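Workshop tips: the software side of a small arm
Bench notes, page 3

Posted Sunday, December 8, 2019 by Bongani Mkhize

Quick ones this time, got a backlog and the glue on the other job is drying. All of these are for people running a small arm on a bench at home or in a shared shed, writing their own control code or bodging somebody else's. Hardware tips are on page 2. Sharpening is page 1, please stop asking me about chisels under this one.

Start with the units

Pick metres or millimetres. Write it at the top of every file. I use metres and radians everywhere inside, and convert only at the edges where a person types something in. Chantelle Ndlovu sent me a script last month where the gripper width was in mm and the approach height in m, both called "h" at some point. Took an evening to find.

Put the unit in the variable name if you can stand the look of it. width_m. angle_rad. Ugly, works.

Name your frames

Same idea. base, wrist, tip, camera, table. Don't call anything "origin". When you store a pose, store which frame it's in next to it. A pose with no frame on it goes in the bin, don't try to guess later.

And draw the frames on a bit of paper with the arrows the right way round. Tape it up by the monitor. Mine has tea on it but still readable.

Slow first

New motion, new plan, new anything: run at a tenth speed. Make that the default in the config and have to type something to get full speed. Not a tick box, you'll leave it ticked. Mine wants the word "fast" on the command line every single time, and it doesn't remember.

Hand on the stop button for the first run. Yes even if it went fine in the sim.

Log everything, then throw most of it away

Joint angles, commanded and measured. Gripper width, commanded and measured. Timestamps off one clock only. Camera stills if you've got the disk space. I keep the last 4000 control steps in memory and dump them to a file when something trips. Long enough to see what led up to it, short enough to open on the old laptop.

Name the file by date and what you were trying to do. "pick_mug_from_rack" beats "test_final2". I have a folder full of test_final2.

If commanded and measured drift apart slowly, look at the gains. If they jump apart all at once you probaly hit something.

Waypoints: fewer

Everybody puts in too many. Above the thing, at the thing, above the thing again, away. Let the planner fill in. If the planner does something silly between two of them, add one in the middle and write a comment saying why it's there, otherwise in March you'll delete it as tidying up and be back where you were.

Bheki Chauke had 19 waypoints to get a jar lid from one side of his bench to the other. We got it down to a handful over a cup of tea and it ran smoother too.

Collision boxes

 — Make them a bit bigger than the real thing. A finger's thickness all round does me.
 — Boxes and cylinders only. A detailed mesh makes the planner crawl and you gain nothing.
 — Include the table. Include the wall behind. Include the lamp you always forget, and the vice.
 — The gripper body is wider than the fingers. Check the corners of the body, not just the tips, when you come in low beside anything upright.
 — When you move the bench, redo them. All of them. I know.

Planner times out?

Before you touch any settings, check that the start pose isn't already in collision. Nine times in ten that's it. Your padding is too fat and the arm thinks it's inside the shelf. Shrink the padding on that one object and try again.

Then check the goal can be reached at all. Drag the arm there in the viewer. If you can't get it there by hand the planner can't either.

After that, give it more time. I started at one second, now use 3. Fine for bench work, nobody's waiting.

Test in the sim with the wrist view on

The outside view is lovely for showing your mates, and hopeless for spotting a bad approach. Switch to the camera behind the gripper and step through the last part of the move slowly. Colours don't matter, textures don't matter. Turn all the pretty stuff off, flat shading, loads quicker, and you see the edges better.

What I look for, open jaws and nothing between them yet:

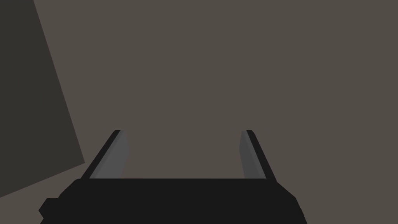 Simulator render, wrist view. Credit: Florence Dufour

Both fingers in view right up to the tips, so you can judge the gap. If your fingertips fall outside the view, move the virtual camera back until they don't, and then write down where you put it. The dark slab over on the left is the sort of thing to keep an eye on. From behind the gripper a flat panel like that gives you next to no sense of how far off it is, so print the distance as a number next to the view. Don't trust your eyes on plain surfaces, mine are wrong every time.

Same goes for a plain background. With no texture on it you can't tell a wall from a tabletop. If you're feeding renders to any sort of detector, give the big surfaces a bit of pattern for that. For checking moves by eye leave them plain.

Open and close are not yes and no

Write the gripper call so it takes a width and a force and gives you back the width it ended up at. Then one check does most of the work:

 — asked to close, ended at nearly nothing: you missed
 — asked to close, ended near the thing's width: probably got it
 — asked to close, still at full width: jammed, or the cable's out again

Put the check in the function, not in every script that calls it. Wait for the fingers to stop moving before you read it. I had a fixed sleep in there for months, too short for the heavy things and too long for the rest.

Camera calibration, lazy version

Do the full one once, properly, board and all. After that keep a fixed mark on the bench, a printed corner or whatever, and have the startup script look for it. If it's moved more than a couple of mm from last time, refuse to start. Somebody has leant on the tripod. Here it's usually Gerrit Du Plessis, who will say it wasn't him.

Re-do the full one if you change lens, focus or resoluton.

Keep settings out of the code

One plain text file. Speeds, padding, heights, camera pose. Comment on every line with the date you last changed it. Keep it under version control with the rest, and commit before you fiddle, not after.

I had 11 copies of the same height in different scripts. Changed ten.

Bits left over

Restart the driver before you blame the planner.

Label the USB leads at both ends, masking tape is fine.

Old kitchen sponges make decent test objects. They squash, they don't roll, you can cut them to size, and it doesn't matter if the arm puts one through the table.

Don't update anything the night before you want to use it.

If you change the tool on the end, change the weight in the config as well. Arm sags otherwise and you'll be chasing calibration for an hour.

Stop button test goes in the startup script too — press it, wait for the script to see it, release, carry on. Takes no time.

Next page will be cable routing and a bit about the paint-stirrer timer, when I get the photos off my phone. Send corrections to the usual address.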